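Ernham round table, white — 11 months in

I bought the big white Ernham for our shared workroom last November, and I'm still dead pleased with it! It swallows everything we dump on it — chargers, bits of kit, the odd toy — and there's room left for a monitor at the back.

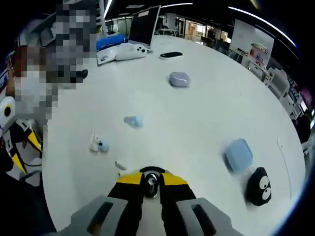
Black plush with googly eyes, game controller and plenty of space to spare.

The plain top makes small stuff easy to spot, which matters when you own as many little cases as we do. Assembly took 21 minutes (6 bolts, one of them stiff). My only moan is the price.

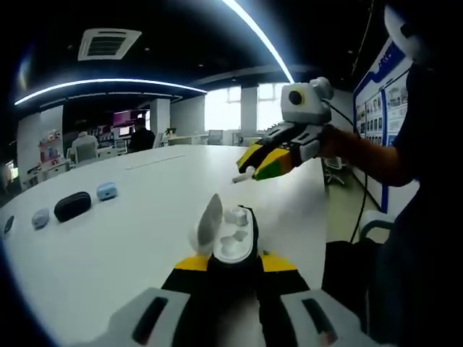 Little cases on the Ernham, one held above it with its lid open.

I'd buy it again — maybe in the sale, though.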